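Subject: Re: Vudard open day, worth going?

> Is anyone going on Thursday? Last time it was all slides and
> biscuits, I'd want to see a robot do something.

I went to the morning one, and yes, go! Two of us from Camenzind got right up to the cell (stand 3, past the coffee). They're showing processor handling, and the chap on the stand was happy to be pestered.
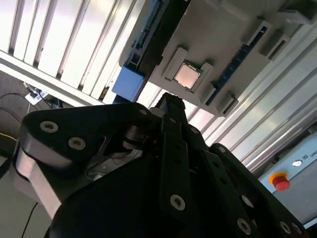
Gripper at the CPU tray, Vudard demo cell

I asked about the blue strip beside the socket and got a long answer on memory slots. Bring questions, they like them. Parking's at Bandine, bus 41 if you're coming by train.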